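`kemari-wear`는 가방과 배낭의 중고 거래 글에 붙은 상태 등급이 실제 마모를 얼마나 설명하는지 따져 보려고 만든 텍스트 데이터셋이다. 결론부터 기대하고 온 사람은 실망할 것이다. 등급은 생각보다 훨씬 못 믿을 물건이었다.

마지막 수정: 2018년 8월 14일

## 구성

- `listings.csv`: 판매 글 3000건. 제목, 본문, 판매자가 고른 등급, 희망 가격
- `recheck.csv`: 그중 500건을 다시 읽고 매긴 등급
- `terms.txt`: 마모 관련 표현 목록 (해짐, 보풀, 올 풀림, 이염, 변색 등)

등급은 4단계다. `새것`, `거의 새것`, `사용감 있음`, `하자 있음`. 원래 Ruvside 게시판에서 쓰던 구분을 그대로 가져왔다. 더 잘게 나누자는 의견도 있었지만, 네 칸도 제대로 못 지키는데 칸을 늘려서 뭐가 나아지는지 모르겠다.

## 수집과 정리

Ruvside와 Gavstead 두 곳의 공개 글만 모았다. 전화번호, 계좌, 거래 장소는 지웠다. 같은 물건을 여러 번 올린 글은 첫 글만 남겼는데, 문구를 조금씩 바꿔 올리는 판매자까지 다 걸렀다고 장담하지는 않는다.

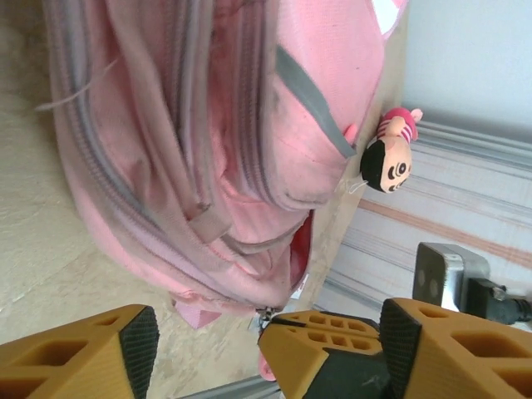 등급을 다시 매길 때는 본문만 보고 판매자 등급은 가렸다. 기준은 이렇다.

1. 본문에 손상이 한 군데라도 적혀 있으면 `거의 새것`을 줄 수 없다.
2. "생활 기스", "세월의 흔적" 같은 말은 `사용감 있음`으로 본다.
3. 지퍼, 버클, 어깨끈의 기능 문제는 무조건 `하자 있음`이다.
4. 본문에 상태 이야기가 없으면 `판단 불가`로 둔다. 좋게 봐주지 않는다.

2번은 지금도 마음에 안 든다. "세월의 흔적"이 때 탄 자국인지 찢어진 바닥인지 글만으로는 알 길이 없다.

## 정확도 95%라는 숫자에 대하여

Rangel 분류기로 판매자 등급을 맞히면 정확도가 95%까지 나온다. 이 숫자를 발표 자료에 그대로 옮기지 말기 바란다. 판매자들이 본문에 등급 이름을 그대로 써 놓는 경우가 많아서, 모델은 가방 상태가 아니라 정답을 베껴 읽고 있을 가능성이 크다. 등급 단어를 가린 실험은 아직 없다. 그 전까지는 아무것도 증명된 게 없다고 본다.

## 알려진 문제

- 희망 가격은 실제 거래가가 아니다. 얼마에 팔렸는지는 모른다.
- "세탁 완료"는 확인할 수 없는 주장이다. 라벨로 쓰지 말 것.
- 아동용 책가방 글은 8월에 몰려 있다. 계절 영향을 보려는 용도로는 부적합하다.
- `recheck.csv`는 한 사람이 매겼다. 평가자 간 일치도 같은 건 없다.

## 사용 조건

연구와 수업에는 자유롭게 써도 된다. 시세 예측이나 자동 감정 서비스에 넣는 것은 말리고 싶다. 오류를 발견하면 이슈에 행 번호와 함께 남겨 달라. 행 번호 없이 "라벨이 이상하다"고만 적은 이슈는 닫는다.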